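The Work of Leto on Convergent Series
Term report, History of Mathematics
Oda Lie
Nov 16, 2021

Leto taught at the secondary school in Brosville and published two papers on convergent series. The second one is the subject of this report. It gives a test for series whose terms change sign in an irregular way, and it was mostly overlooked until Ostapchuk used it in a set of lecture notes.

I read both papers in the Plivadum library, which holds 759 items from the estate. Most are school notebooks and letters. The proof of the main result takes up four pages, and one step is left to the reader. I filled in that step using partial sums, and my version is in Appendix A.

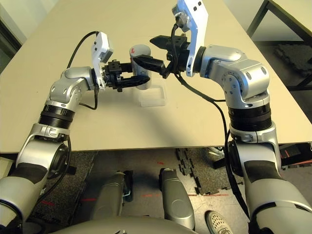
Figure 1. Two arms with their grippers at a white cylindrical object.

To check the test by hand I worked through two series, one from the paper and one of my own. For the first I computed 300 terms, and the partial sums stayed inside the bound Leto gives. For the second I went to 400 terms. The bound held there too, but it was much wider than needed.

Ostapchuk's notes state the result with a weaker condition and do not prove it. I tried to get the weaker form from Leto's argument and could not do it. The trouble is in the second lemma, where the terms must decrease. My attempt is in Appendix B.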